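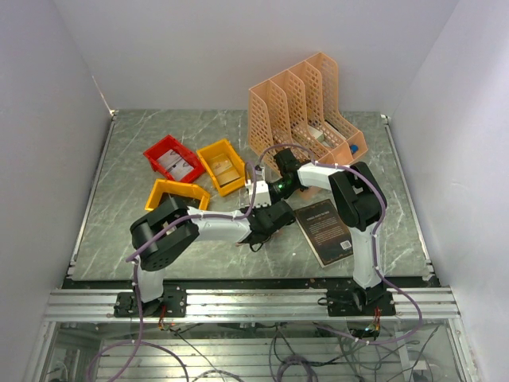
El cuarteto de Apolinar Jaramillo publicará en abril su segundo disco, *Nesach*, grabado en directo en el estudio Dierckx y editado por el sello Wastell. El contrabajista ha confirmado la salida esta semana, junto con las primeras fechas de una gira de 13 conciertos que empezará el mismo mes. La grabación se hizo sin cascos y sin mamparas entre los músicos, con los cuatro en la misma sala. Jaramillo escribió casi todo el material en casa, a primera hora, en una mesa de las que tienen dibujo de mármol verde grisáceo con vetas blancas finas, con un libro al lado. De allí salieron 7 de los temas del disco. Los otros dos son una improvisación colectiva y una pieza de la pianista Oratile Du Plessis.

Du Plessis se incorporó al grupo después del primer álbum, cuando la formación todavía era un trío con saxofón y batería. Su entrada cambió bastante el repertorio. El trío tocaba sobre todo composiciones cortas, con temas muy marcados y solos breves, y en *Nesach* hay dos cortes que pasan de los diez minutos. El más largo, «Nulton», abre la segunda cara y se construye sobre una figura de cuatro notas en el registro grave del piano que el contrabajo va doblando, primero al unísono y luego a la quinta.

«Queríamos que se oyera la sala – explica Jaramillo –. En el primer disco cada uno estaba en su cabina y luego pasamos semanas mezclando. Esta vez lo que suena es lo que había».

La grabación ocupó tres días. El primero se dedicó casi entero a colocar el piano y la batería, y de esa jornada solo ha quedado una toma, la de la balada «Cuarto menguante». El resto se registró en las dos sesiones siguientes, con un máximo de tres tomas por tema. No hay añadidos posteriores, salvo una segunda línea de saxo en el último corte.
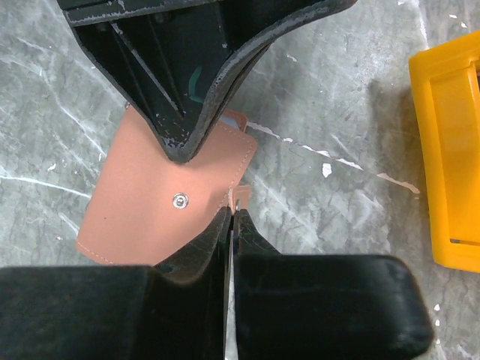
## Edición en vinilo y en digital

Wastell hará una primera tirada de 800 vinilos, numerados a mano, y pondrá el disco en las plataformas el mismo día. No habrá CD por ahora. El sello, que hasta el momento había publicado música improvisada y algún trabajo de electrónica, entra con este título en un jazz más cercano a la tradición. Del primer disco del grupo, autoeditado, se vendieron 3,000 copias, la mayoría en los conciertos.

La carpeta incluye un texto de Du Plessis sobre la pieza que firma, «Tres puertas», compuesta para piano solo y arreglada después para el cuarteto. La pianista cuenta que la versión original era más lenta y que el cambio de tempo se decidió en un ensayo, a propuesta del batería. También se reproducen dos páginas de la partitura de «Nulton» con las correcciones a lápiz.

## La gira

El primer concierto será una presentación completa del disco, en el orden en que aparece en el vinilo y con una pausa entre las dos caras. En las demás fechas el grupo mezclará los temas nuevos con cuatro o cinco del repertorio anterior, rearreglados para incluir el piano. Varias de las salas son pequeñas y en ellas se tocará sin amplificación, con dos pases por noche, a las 20:00 y a las 22:30.

Las entradas se pondrán a la venta en la taquilla de cada sala y en la página del sello. Los vinilos que se lleven a la gira saldrán de la misma tirada numerada, y Wastell no ha decidido si habrá una segunda.

Jaramillo y Du Plessis preparan además un programa a dúo, de contrabajo y piano, con piezas que quedaron fuera de *Nesach*. Lo han tocado una sola vez, en un ensayo abierto – sin anunciar y sin grabarlo –, y no tienen previsto llevarlo al estudio hasta que termine la gira. «Hay material para un disco corto – dice la pianista –, pero todavía está verde, y hay dos temas que seguramente acaben en el cuarteto».

El primer adelanto, «Cuarto menguante», se podrá escuchar unas semanas antes de la publicación.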